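Samano Wire Hat Stand, Two-Ring
Cleltix Display and Storage / Hat and Cap Supports

Listing updated Nov 3, 2023

Overview

The Samano is an open wire stand for soft hats kept on a table, counter or shelf. Two rings of different diameter are joined by thin rods. The smaller ring may be used as the foot or as the rest, depending on the hat. There is no center post, so nothing presses on a single point of the crown.

It is made for bucket hats, knit caps and other unstructured styles that lose their shape when stored flat. Stiff-brimmed hats can be stored on it but gain little from it.

Specifications

Item code: 236
Form: two rings, straight connecting rods, spoked base
Finish: powder coat, mustard
Rated load: 400 g
Units per carton: 13
Assembly: none
Use: indoor, level surface

The finish reads as tan or brown in weak light and as yellow under bright white light. Customers matching stands to existing fixtures should order a single unit first. The coating lot changed in August; stands from earlier lots are slightly duller.
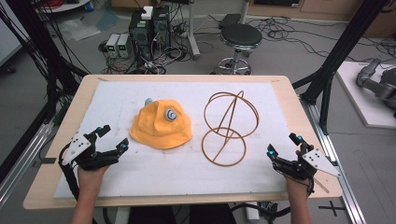

Setting up

Place the stand upright on a flat surface and check that the whole base ring makes contact. A stand that rocks on a level table has been bent in transit and can be returned. Do not correct it by hand, as the joints between rod and ring are the weakest part.

Open the hat before placing it. Creases in a soft crown should be eased out with the fingers from the inside, then the brim turned down evenly all the way round. Lower the hat onto the upper ring and let the fabric settle without pulling. Badges, pins and other hard trim should sit clear of the ring – a pin back resting on the wire will mark the coating.

For lightweight cotton, steam the crown first and allow it to dry fully on the stand. Damp fabric left against the wire for almost two days may take on a faint ring line. It washes out.

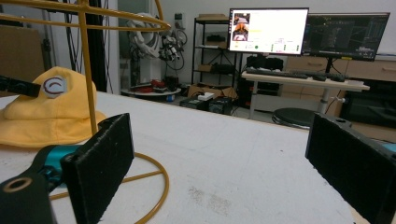 Samano stand, upright, with yellow bucket hat. Hat not included.

Care

Wipe with a dry or slightly damp cloth. Solvent cleaners and abrasive pads will dull the coating. Stands can be laid on their side for storage, but should not be stacked under other goods.

Related items

Tuhumury shelf riser, white
Kovov wall hook, single
Samano replacement foot pads, pack of 2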